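List archive – Desktop and Imaging Administrators
Home | Threads | By date | By author | Search | Help

Subject: Re: Driver packages applied twice on the Nadden laptops
From: Laurier Vachon
To: imaging-admins

Marion Galbraith wrote:

> Colleagues,
>
> We have begun refreshing the laptops at the Nadden office with the
> July reference image. On 9 machines so far, the driver step runs
> once during the preinstallation phase and then again after the
> first restart. The second pass replaces the network driver with an
> older one, and the machine can no longer reach the deployment share.
> The sequence then stops at the application phase with no useful
> message on screen.
>
> The same sequence completes normally at Okine. Both sites are meant
> to use the same rules file. Has anyone seen this, and is it safe to
> disable the second driver step while we look into it?
>
> Marion Galbraith
> Endpoint Services

Dear Marion,

Thank you for the report and for attaching the logs. I have reviewed them against the sequence that is currently published for both offices. Please do not disable the second driver step for the time being. It also carries the docking station firmware, and machines that skip it will need a visit later.

The logs show that the two passes do not select drivers in the same way. The first pass reads the model name from the machine and takes only the folder that matches it. The second pass does not receive the model name at all. When the value is blank, the step falls back to the full driver store and lets Windows choose whatever it considers suitable. In the Nadden store there are two network drivers that claim the same hardware, and the older of them has been signed more recently. Windows has therefore ranked it first.

Okine is not affected for the simple reason that its store was rebuilt in the spring and contains only the newer driver. The blank value is present in the Okine logs as well. The fault is in the sequence and is shared by both sites, and I would ask that Okine not treat its results as proof that the step is sound.

The model name is lost at the restart. It was defined as a temporary value in the group named "Prepare Hardware," and temporary values are discarded when that group ends. In the earlier sequence the driver step sat inside the same group, so the question did not arise. It was moved when the Pasumik encryption client was added, and the variable was not moved with it.

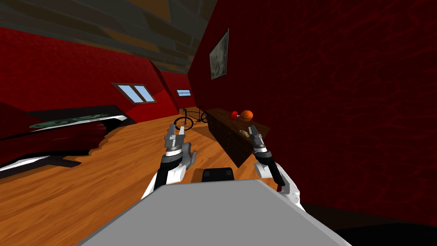 Simulated room with two robot arms.

I propose the following correction, which I have tested on the bench with two laptops of the affected model:

1. Make a copy of the published sequence. Do not edit the live one.
2. In the copy, open "Prepare Hardware" and remove the model name variable from that group.
3. Add a new step at the top level, before the first group, that sets the same variable. Keep the spelling and the capital letters exactly as they are now.
4. On the second driver step, add a condition so that it runs only when the variable is not blank.
5. Add a step directly after it that stops the sequence with a written error if the variable is blank.
6. Update the deployment share and regenerate the boot media.

Step 5 is a change in practice for us. Until now our sequences have been written to continue wherever possible, and I recognize that some sites prefer this. In my view a sequence that stops early with a clear message costs less staff time than one that fails 20 minutes later at an unrelated step.

The older network driver should also be removed from the Nadden store. Please move it to the archive folder and do not delete it, as the Nguyen scanning stations still depend on it and are due to be reimaged on the old sequence once more before they are retired. I have not been able to confirm whether those stations accept the newer driver. If anyone at that site has a spare unit, I would be grateful for a test.

For the machines that have already failed, a full reimage is not required. Start the laptop, roll back the network adapter in Device Manager, restart, and run the sequence again from the application phase. Please check the disk encryption status before handing any of them back – the logs for 2 of the machines show that the client was queued but not installed.

The wider rollout covers 300 laptops and should remain on hold until the corrected sequence has been approved. Comments from site administrators are welcome on this list until noon on Wednesday. If there are no objections, I will publish it that afternoon and post the change record in this thread.

Regards,
Laurier Vachon
Deployment Standards

Recent threads
Boot media does not detect USB network adapters
Naming rules for shared and loaner laptops
Re: Sequence stops at "Apply Operating System"
Retiring the old driver archive
Time zone set incorrectly after first sign-in
Re: Language packs in the July reference image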